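Student Robotics Notes: our garment handling project, section three
30th January, by Washington Seixas
14 comments | 52 shares

3. Collecting the demonstrations

I'll be frank, section two makes our plan sound tidier than it was! Jeferson Pimentel and I began in September with one idea: teach the Davwood arm to sort and fold clothes by showing it how a person does it with a gripper in hand. We called the tool Grillex (my choice, Jeferson still grumbles) and set ourselves a target of 3000 short recordings. We ended up with 3018, and I threw out 267 of those where the grasp was lost before the fold began.

A bed makes a lovely messy workspace. Clothes sink into the blanket and slide over each other, and dark fabric gives our edge finder a miserable time – black on black was the worst by a mile.
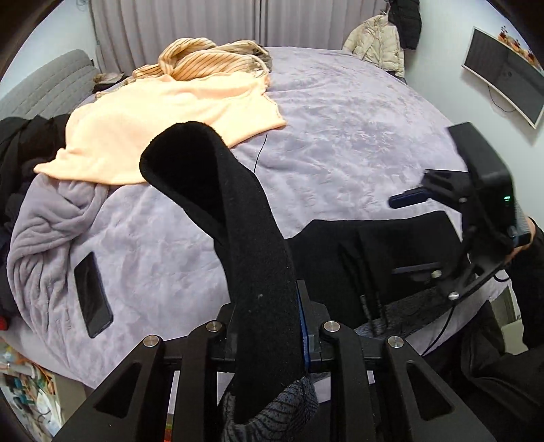

Figure 3. A long black fabric item held in the gripper above the bed, with a peach fleece garment and a striped sweater further back.

3.1 Picking up thick fleece

Thin things like socks were easy enough to label. Fleece was another matter, because it bulges up between the fingers and hides where the pinch really is. We marked the grasp point by hand in 398 recordings (two evenings and a lot of tea) and used those to check the automatic labels. 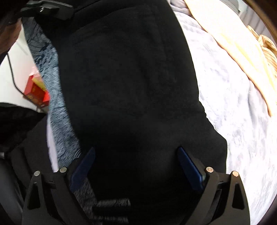 Jeferson wanted to label the seams as well, and I talked him out of it, which I now slightly regret. The network still muddles a seam with a fold, and I think a few seam labels would have helped. We'll try it next term.

Related items
Wunanwood: a folding table for small arms
Notes from the Rácz gripper workshop
Section four: training and first results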